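Drawing Residency in Arnelville: Report on the First Term

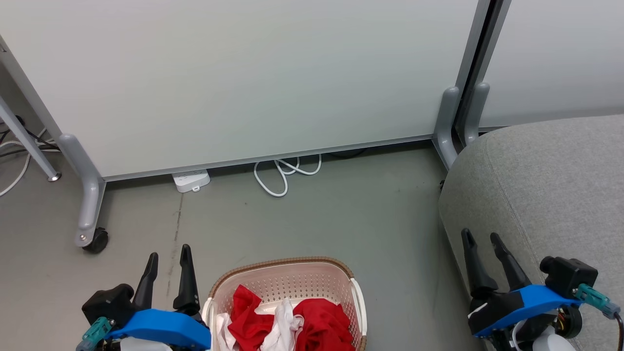

The Panicker Residency for Drawing and Print completed its first term in Arnelville on Friday, October 20, 2023. The program was established to give artists in the middle of their careers a period of paid time without the obligation to produce an exhibition. Three artists were selected from 126 applications. The studio is divided by white panels on grey metal stands, with casters, and the residents were free to agree among themselves how much wall each required. Karthikeyan Joseph, who works in charcoal on joined sheets, asked for the greatest share and received it.

Joseph trained as a lithographer before turning to large drawings of riverbanks and drainage works. During the term he completed 10 sheets of a series entitled Londusa, begun four years ago and still unfinished. Meenakshi Achari continued her studies of household account books, which she copies by hand and then prints over until the figures can no longer be read. Her source for this term was a single ledger of 640 pages, lent by a family in the town.

The third resident, Leena Hämäläinen, arrived two weeks late and worked mostly outdoors. Her small etchings of the old quarry road are, in my view, the strongest work of the term – a judgment that Dinesh Pisharody, my fellow selector, does not share. He prefers the Achari prints and has written at length on them for the Drallier newsletter.

Material costs for the term came to $2,953, of which paper accounted for the larger part. The press requires a new blanket before the next group arrives, and the acid room will remain closed until its extractor has been inspected.

Applications for the second term will be accepted through the end of December. Applicants should submit a statement of one page and a selection of recent work. Letters of reference are not required.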